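4. Jacken und schwere Teile falten (Jeans, Cord, Canvas)

Gilt für alles, was nicht von allein flach liegt. Hemden und Strick siehe Abschnitt 3.

Vorher: Tisch frei räumen, abwischen, trocknen lassen. Helles Tuch unterlegen, am besten Baumwolle, ungefärbt. Dunkler Denim färbt ab, vor allem neu. Taschen leeren. Alle, auch die Innentaschen.

4.1 Auslegen

1. Jacke mit dem Rücken nach oben auf das Tuch. Kragen vom Körper weg.
2. Knöpfe: nur den obersten und den untersten schließen, der Rest bleibt offen. Geht schneller, hält genauso.
3. Saum mit beiden Händen greifen, links und rechts an der Seitennaht, und zu sich hin glatt ziehen. Nicht am Stoff dazwischen ziehen, das gibt nur neue Wellen.
4. Ärmel erst mal liegen lassen, wie sie fallen.
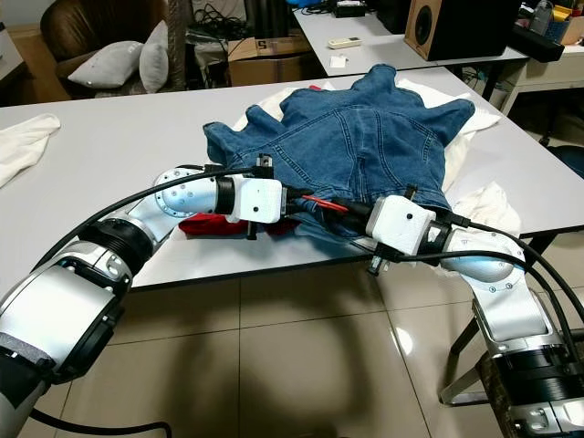

Abb. 4: Jeansjacke vor dem Glätten, Rücken nach oben, weißes Tuch darunter.

So verknittert darf das am Anfang ruhig aussehen. Wichtig ist nur, dass der Rücken oben liegt. Wenn nicht: jetzt wenden, später wird es mühsam.

4.2 Glätten

5. Von der Mitte nach außen streichen, flache Hand, wenig Druck. Nähte zuerst, dann die Flächen.
6. Dicke Stellen (Schulterpasse, Bund) zweimal. Steppnähte nicht überdehnen.
7. Lage prüfen: Seitennähte ungefähr parallel? Dann weiter. Sonst zurück zu Schritt 3.

Hinweis: Rutscht das Tuch mit, an den Ecken mit dem Fidus-Gewicht (400 g) beschweren. 2 Stück reichen. Nicht auf die Jacke selbst stellen, gibt Druckstellen.

4.3 Falten

8. Linken Ärmel gerade über den Rücken legen, Bündchen nach unten. Rechten genauso.
9. Seiten einschlagen, bis die Breite zur Trernlow-Schablone passt. Bei Größe L und drüber steht der Kragen etwas über, ist ok.
10. Saum bis zur Mitte hoch, dann nochmal bis unter den Kragen.
11. Umdrehen, Kragen richten, fertig. Paket mit beiden Händen heben, sonst geht es wieder auf.

ACHTUNG: Nieten und Metallknöpfe können die Tischplatte verkratzen. Nie ohne Tuch arbeiten und das Tuch nicht mitsamt Jacke über die Kante ziehn.

4.4 Stapeln

Stakgate-Fach: bis zu 6 Jacken, Kragen abwechselnd vorn und hinten. Gefütterte Jacken immer nach oben. Feuchte Teile gar nicht einlagern, auch nicht "nur kurz".

Tuch wechseln, sobald blaue Spuren drauf sind. Nicht mit den weisen Handtüchern zusammen waschen.

Fragen zu den Schablonen: Ilaria Pace. Ersatztücher donnerstags bei Solène Fleury.

Weiter mit Abschnitt 5, Hosen.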